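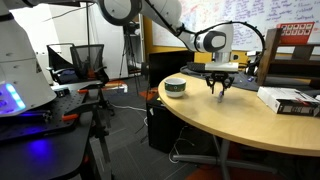
Shared Workroom at Quintana House to Close for Reorganization

Quintana House has announced that its shared workroom will close on the evening of 22nd March for a full clearing and rearrangement of furniture, equipment and storage. The room is expected to reopen to registered users after 10 days.

The work follows a review of the building's common areas carried out by Prandlow, the firm that manages the property. The review found that work surfaces in the room were regularly occupied by items left between sessions, and that computers and cables kept at floor level made cleaning difficult.

Under the new arrangement, round tables will remain in use but will be kept for active work only. Keyboards, mats, small devices and boxed items are to be returned to shelving at the end of each session. Cups may still be brought into the room – the review did not recommend a ban on drinks – but must be taken to the kitchen before users leave.

Computer towers will be raised off the carpet on low stands, and loose cables will be gathered into covered channels along the walls. The carpet itself will be cleaned while the furniture is out.

Whiteboards will be wiped as part of the work. Users who wish to keep notes are asked to copy them before the closing date, as no record will be made by staff. Wall signs will stay in their present positions.

The project has a budget of $2,223, of which $577 has been set aside for additional shelving. The shelving will be supplied by Vurna and will be placed beside the existing units. Each registered group will be given one labeled section, and larger items may be stored by arrangement with the front office.

Property left in the room after the closing date will be boxed and held for 60 days. Items may be collected from the front office during normal opening hours on presentation of a user card.

During the closure, users may book space in the Prorkia Room on the second floor. Existing reservations will be transferred automatically, and confirmation will be sent by email.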